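Spent most of this month on the flower task, and most of that on one piece of software: the part that decides when two arms are allowed to move at the same time.

Some background if you haven't read the earlier posts. Ganar is our task planner. It takes a goal like "stems in vase" and breaks it into steps for each arm. Clumen sits under it and turns each step into joint paths, checking them against each other so the arms don't meet in the middle. Ludivine Ferrand wrote most of Clumen. I look after Ganar and the logs.

Dried flowers are hard on both. The depth data is full of holes around thin stems, so the planner's idea of a bunch is a lumpy box that changes shape between updates. For a while Clumen treated every change as a new obstacle and replanned. One log had 1,711 replans in it, nearly all of them for a box that had grown or shrunk by a few millimeters.

The setup has two arms, two vases and dried stems.
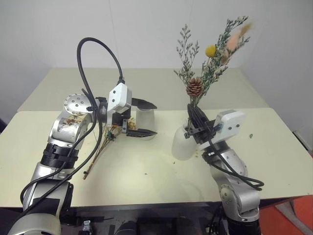
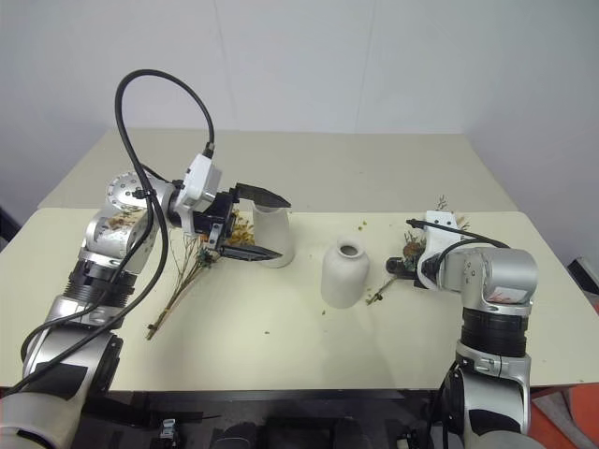 The fix was boring. The bunch box now has to change by more than 13 millimeters, or stay changed for 300 milliseconds, before Clumen hears about it. I also stopped updating the box for anything a gripper is already holding. It gets frozen at the grasp, padded a little, and carried along with the hand.

That second change broke something else. Ganar used the live box to check whether a grasp had slipped, so with the box frozen it always believed the grasp was fine. Ysaline Bodin caught this reading through my diff, before I'd run it on anything. We now keep two boxes, one for planning and one for checking, and they have different names so I can't mix them up again.

Replans are down to 60 on the same recorded input. I haven't looked at what those 60 are yet. Some will be the cables, which Clumen still models as a fat tube around each forearm — too fat in some poses and too thin in others.

Next is the timing lock. At the moment one arm waits for the other to finish its whole step, even when they're working well apart. Ludivine wants to split the table into zones. I'd like to try locking on the swept path first, and I have a branch for it that doesn't build yet.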